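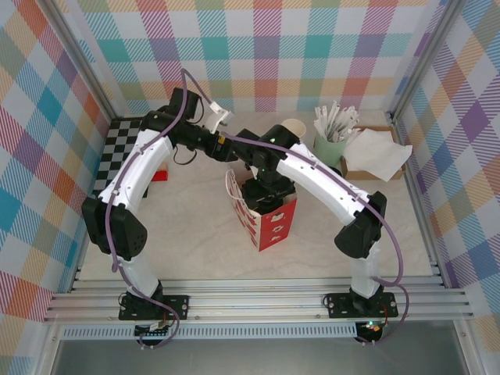 A Small Press Takes the Long Way to Its First Anthology

Stuvstead, the comics imprint directed by Kwadwo Zakaria, will publish its first anthology on Oct 25, 2025. The volume collects 12 short stories under the title Premar and represents the largest project the press has undertaken.

The imprint was established to release single-issue comics by artists without prior publishing contracts. Its early titles were printed in black and white and sold chiefly at regional conventions. Zakaria, who edited each of them, describes the anthology as a natural extension of that work.

"A single issue asks one artist to carry the entire book," he said. "An anthology allows a reader to meet someone in eight pages and decide whether to follow them further."

The longest contribution is "Kpodo," a ferry story written and drawn by Sorin Kovačević. It began as a four-page sketch and was expanded twice at the editor's request. Kovačević redrew the closing sequence in September, after the lettering had been completed, and the balloons on five pages had to be placed again by hand.

Kovačević works in ink and brush and supplies his own gray tones. His earlier series, Flivell, followed a family of clockmakers and ended without resolving its central mystery. Readers of that series will recognize the crowded street views and the narrow panels in "Kpodo," although the two stories share no characters.

The order of the stories was the subject of considerable discussion. An early plan arranged them by length. The final sequence places the quieter pieces toward the middle of the book, with "Kpodo" appearing last. Each story is preceded by a title page, and short notes from the artists are gathered at the back.

Contributors retain the rights to their stories and may reprint them elsewhere one year after publication. Submissions for a second volume will open once the first has been distributed to shops, and the press will again consider complete scripts as well as finished pages.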